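Projects > Quality Infrastructure > Reports

Search this site Enter keyword Go

Progress report: preparation for calibration certificates with measurement uncertainty
Submitted to the Fladier program office, Feb 11, 2025

In the period covered by this report we continued the work on the calibration service of the Değirmenci laboratory. The goal has not changed from the first report. At the end of the project, the laboratory must be able to issue certificates for balances, pipettes and thermometers, and each certificate must state the uncertainty of the result.

1. Equipment records

All equipment records were moved from paper cards to the Vaketti register. The register now has 3,752 entries. Of these, 1,829 are for instruments which need regular calibration, and the others are for small items that need only a visual check. The transfer took more time than we planned. Many old cards had two serial numbers, one from the maker and one from the former stock office, and we had to go to the instrument and read the plate. We ask the program office to note that this work is now complete.

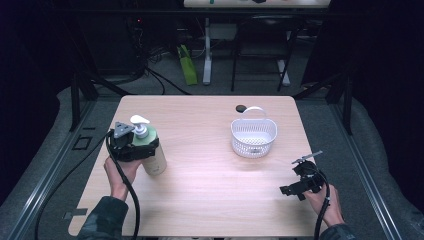

2. Uncertainty budgets

The budgets for balances are finished and were reviewed by a second person inside the laboratory. The budgets for pipettes are in draft. The open question is the evaporation of water during the weighing of small volumes. Our first calculation used a fixed value from an older procedure, and we are not satisfied with it. We will repeat the measurements with a cover on the weighing vessel and compare the two series before we write the final value.

For thermometers we have a budget only for the liquid bath. The dry block will follow.

3. Comparison with another laboratory

We sent one set of reference weights to the Firari laboratory and received it back with their results. For the larger weights the agreement is good. For the two smallest weights, the difference is bigger than we expected, although it is still inside the combined uncertainty. We do not want to close this point yet. The weights were cleaned before transport and perhaps did not have enough time to become stable. The comparison of these two weights will be done again, with a longer waiting time which is now written in the procedure.

4. Procedures and training

There are 40 procedures in the plan. The ones for receiving, labeling and storing of customer instruments are approved and in use. The training on these was held in two groups, so that the reception desk could stay open. Staff asked for shorter forms, and we reduced the receiving form to one page.

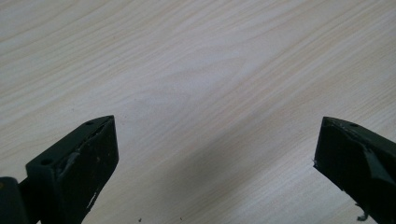
Tabletop with light wood grain.

5. Delays and changes

The new humidity sensor for the balance room was delivered with the wrong connector and was returned. Until the replacement comes, the humidity is read by hand in the morning and in the afternoon. This has no effect on the budget, but it makes the record less complete than we would like.

We also request to move the internal audit to July. The pipette procedures should be approved before the auditor comes, otherwise this part must be audited a second time.

6. Next period

Finish the pipette budget. Repeat the comparison of the two small weights. Start the dry block measurements. The next report will include the draft scope for the accreditation application, with the measuring ranges for each type of instrument.

199 views
Share 0 Comments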